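Home | Issues | Authors | Search
July. Hefin Rosser and Nest Skyrme

3. Test Loop and Materials

Push-fit joints in cross-linked polyethylene (PEX) pipe were tested on the Prydderch loop, a closed circuit with separate hot and cold branches. Joints came from two suppliers, Dekine and Stidness. Pipe ends were cut square and deburred before assembly. Pressure was logged at the inlet of each branch.
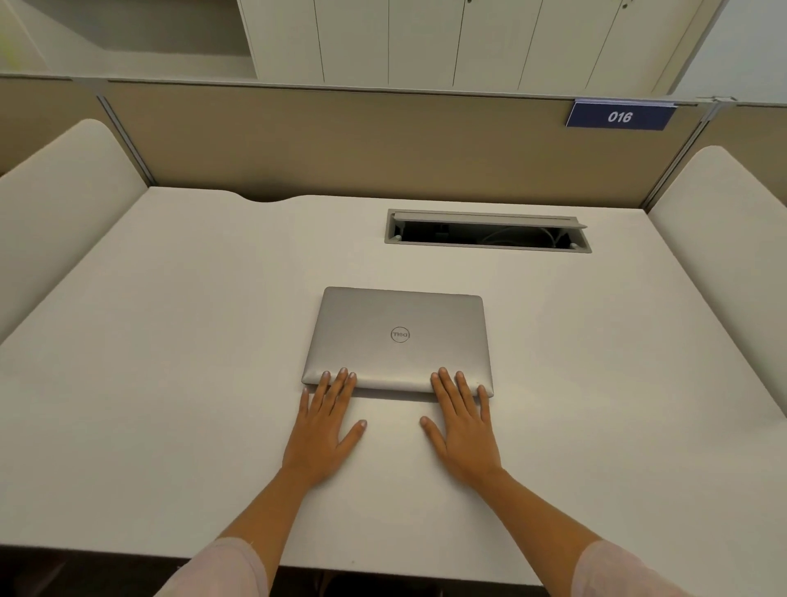

3.1 Thermal Cycling

Each cycle consisted of a hot phase and a cold phase of equal length. The full run was 524 cycles. Joints were left unclamped for the first 50 cycles and then fixed to the Bultgate rail, which limits axial movement. Seal wear was scored after draining, using the scale in Section 2.

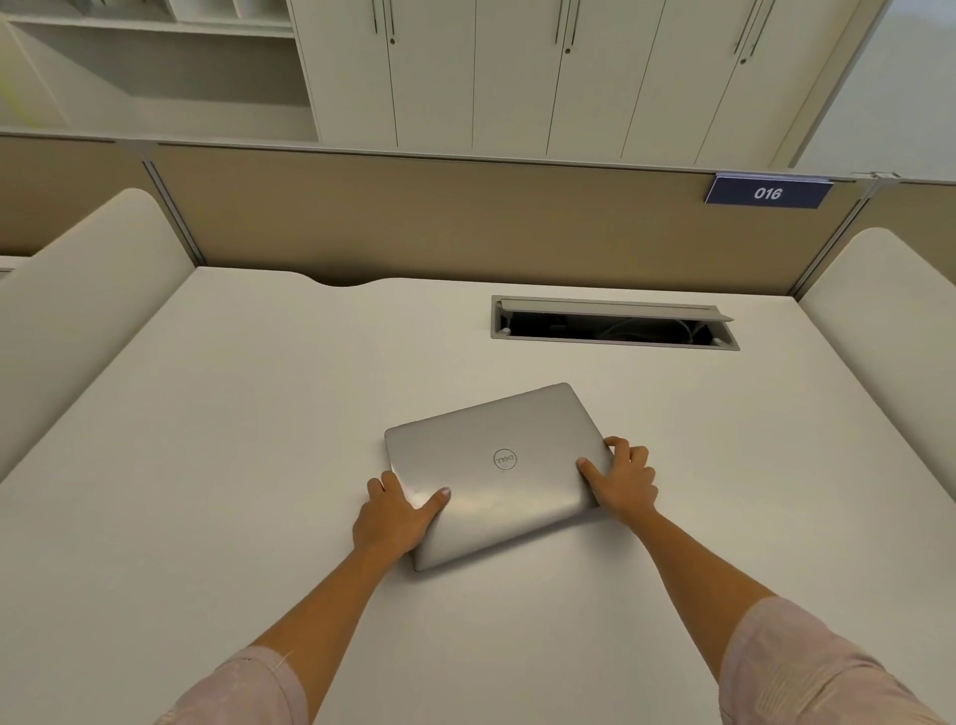

Why were the joints left unclamped at the start?
Early axial movement seats the grip ring, and clamping too soon hides joints that were not pushed fully home.

3.2 Leak Results

Of the 667 joints tested, 21 leaked before the end of the run. Most leaks were slow weeps at the O-ring, found on the hot branch. Dekine joints leaked later than Stidness joints, but the spread within each group was wide. Pipe ends from leaking joints showed light scoring along the sealing zone. 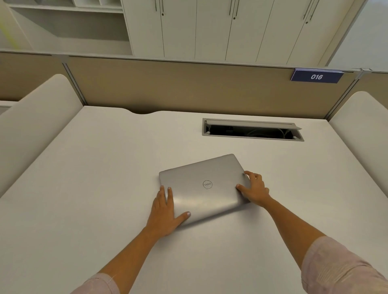 Figure 1. Closed laptop on a white desk, held with both hands.

Scoring depth was not measured and is left to later work.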